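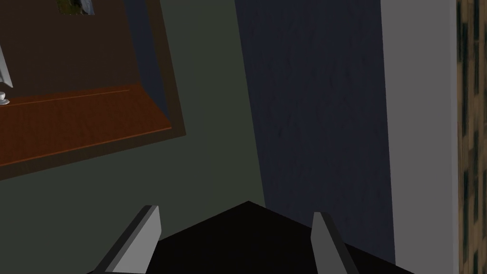

4 min read

Boonyarit Interior Painting – Questions Our Customers Ask

My name is Kulap Nilsuwan and I take the calls and the e-mails at Boonyarit. Many people write to me with the same questions before they order the painting of their home, so I have collected the answers on this page. If your question is missing, please write to me. I answer in the afternoon, usually on the same day.

Which areas do you serve?

We work in Grirnau and in the villages on the east side of the river. For the west side we can come too, but then we add the cost of the bridge toll to the invoice. We do not take jobs in other cities at the moment.

How much does a visit cost?

The first visit is $199. During this visit we measure the rooms, look at the condition of the walls and talk with you about colors. If you order the painting from us afterward, the whole sum is taken off the final price. If you decide to paint yourself, you keep the written plan and you are free to use it with any paint.

How much does one room cost?

It depends on the walls. To give you an idea, the last job we finished in April was a kitchen with a small hallway, and the customer paid $1565. The ceiling was included, the paint also. Old wallpaper makes the price higher, and so do deep cracks. You always receive a fixed price in writing before we begin.

Must I pay in advance?

For jobs under $2000 we ask nothing in advance. For bigger jobs we ask one third when the date is agreed, and the rest when you have walked through the rooms with us and are satisfied.

Can I have a very dark color in the kitchen?

Yes. Many people are afraid of dark walls, and I understand it, but a dark green or a dark blue can be very calm. Please think about two things. A dark wall shows grease and flour more than a cream one, so you need a washable finish. Also the lamps matter a lot. With one weak lamp on the ceiling, a dark olive will look almost black in the evening. We paint a test square on two different walls and ask you to look at it in the morning and again after dinner.

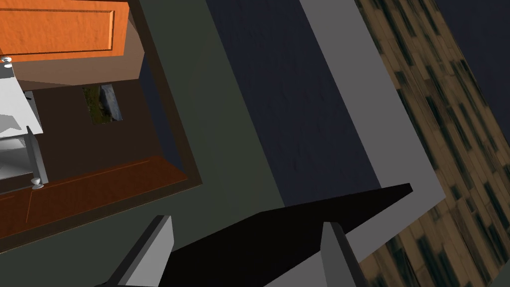

Dark olive green on the wall, orange on the cabinet door

Do warm cabinet colors go together with green?

In my opinion they go very well. Orange and red-brown are warm, and olive has already some yellow inside it, so they are not strangers to each other. What is more difficult is a cold, bluish green beside orange. Some customers like this strong contrast and we will paint it for them with pleasure. I only ask them to live with the test square for a few days first.

Do you paint the cabinets too?

Doors and drawer fronts, yes. We remove them, number them on the back with tape and bring them to the Tukis workshop, where they are sanded and sprayed. This takes 8 working days. The cabinets stay on your wall without doors during this time, so it is good to decide before what you want to have on the shelves. We do not paint the inside of cabinets.

Which paint do you use?

For walls we use Kosten, in matte or in satin. The matte is nicer to the eye and hides small bumps. The satin is easier to wipe. In kitchens and children's rooms I recommend the satin, but the choice is yours. If you already bought another paint, we can use it, but then we cannot give the guarantee on the color.

What should I prepare before you come?

Please take down pictures, curtains and everything that stands on the window sills. Small furniture should go to another room. Heavy pieces we move to the middle and cover by ourselves, you do not need to hurt your back. The refrigerator can stay plugged in, we pull it forward and paint behind it.

If you have a cat, tell us. We once closed a door on an open can and a cat, and the floor of that bedroom was cleaned for two evenings.

Can I sleep in the room the same night?

With open windows you can sleep there the next night. For babies and for people with asthma I advise to wait longer, and to ask the doctor if you are not sure.

The dry paint looks different from the sample card. Is it a mistake?

Most often no. A small card is seen against white paper, and a whole wall is seen against itself and the floor. The color also gets a little darker while it dries. If you still see a difference after one week, send me a message and we come with the card to compare it on the wall.

How do I repair a scratch later?

We leave you a labeled jar from the same can. Stir it well, use a small foam roller and not a brush, and make the layer thin. For a satin wall it is sometimes better to roll the full width from corner to corner, otherwise the repaired spot will shine differently. The jar keeps well in a cool closet – please do not leave it on the balcony in winter.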